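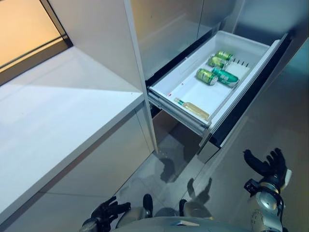

Search reports, sectors, reviews... Go

Cendov Equipment Rental Market Report, reviewed
3 min read

Bought the single-user PDF, £394. Needed it for a lender who wanted "market context" for a small plant hire firm. Read most of it on the train, so this is quick.

314 pages. Sounds a lot. Take out the contents, the definitions and the country tables at the back and the real reading is much shorter. Prose is stiff, same sentence turning up in chapter after chapter with the region swapped. Skim it.

Good bits first. Definitions are clear, and they split operating leases from short term hire properly, which Wistari's version doesnt. Forecast tables give the assumptions next to the numbers. Could have kissed whoever did that.

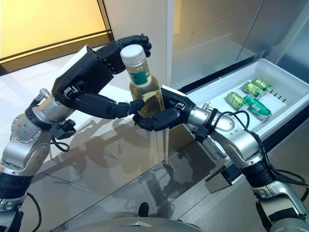

What's thin

UK coverage. 11 pages, two of them charts you've already seen in the Western Europe section. Nothing on small independents at all. Company profiles are mostly annual report stuff, and Imai gets a full profile with last year's turnover missing. Blank cell, no footnote.

Spreadsheet comes separately. You have to email for it, took four working days, and teh tabs are numbered differently from the chapters. Annoying when you're trying to cite a table. 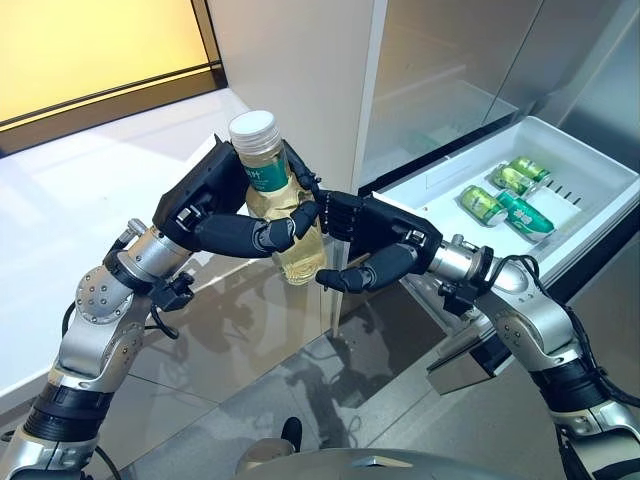
Support were fine once I got through. Polite, sent a corrected Imai table, didn't offer the updated PDF though. That's extra until the October edition comes out.

Compared with Sorcombe: theirs is cheaper, shorter, better on the UK, no forecasts worth having. If you only need background for a loan application get that one. Cendov if you need regional splits and somebody is going to check your working. Wouldn't pay for the multi-user licence.

Lender took the tables, by the way. Skipped the rest.

3.5 out of 5

Contact us | © All rights reserved | Back to top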